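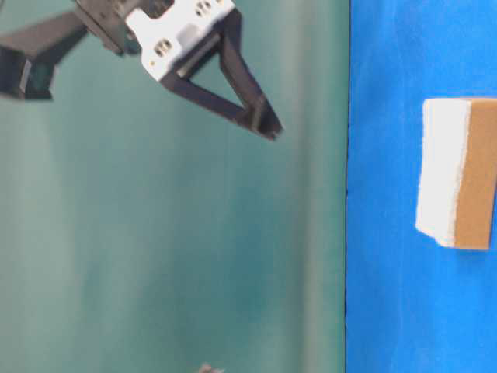
March, second dye test, started 9:40

Blažena is convinced the new fixative from Pornix lets us skip the salt. The leaflet says so too, but the leaflet also promises "no rinse water color," and I have yet to meet the blue that manages that. Running it anyway so we can stop arguing.

Setup. Three jars, same cotton, same blue. Jar A is our usual recipe with salt. Jar B is Pornix at the leaflet dose. Jar C is Pornix at double, which Tianyou wanted and I didn't. Tap water, left on the bench overnight. Cotton came off the Plunik bolt, scoured twice. I don't trust that bolt. The last piece from it took the dye in patches and we blamed the dye for a week.

10:15. All in. Stirred every five minutes, more or less. I missed one stir on C when the phone rang.

11:20. B looks as dark as A, but everything looks dark when it's soaked. Blažena already calling it a win. Wrote nothing on the board.

Side question from Tianyou: would heathered knits behave the same way? My guess is no. The flecks are often a different fiber and won't take this dye at all, so you'd get blue with pale specks. Worth a scrap later, not today. 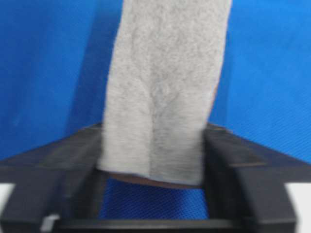 Rinse and dry

First rinse on A ran blue, as always. B ran blue too, a little less. C ran more than either, so doubling the dose bought us nothing I can see. Kept rinsing until each one looked clear in a white cup. A and B needed the same number of changes. C needed three more.

Dried flat, away from the window. Blažena wanted to iron them to hurry things up. I said no, heat might help set the color and then we've tested the iron.
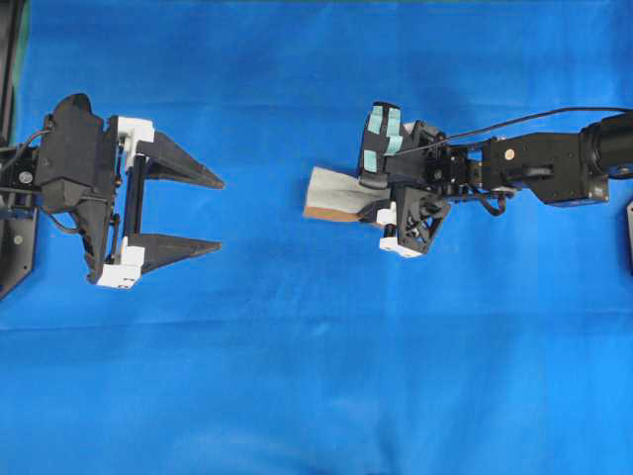

3:30. Dry. B is a hair lighter than A, and slightly greener by daylight. Tianyou can't see the green. Blažena says she can but doesn't mind it. C has a blotch near one corner, which could be the missed stir or could be the bolt.

So the salt stays for now. One jar each is thin evidence in either direction and I'd want a repeat on different cotton before we pay for a full drum. Asked Fonari for a yard of theirs. Wash test on the leftover strips tomorrow, warm, with a white rag in each load.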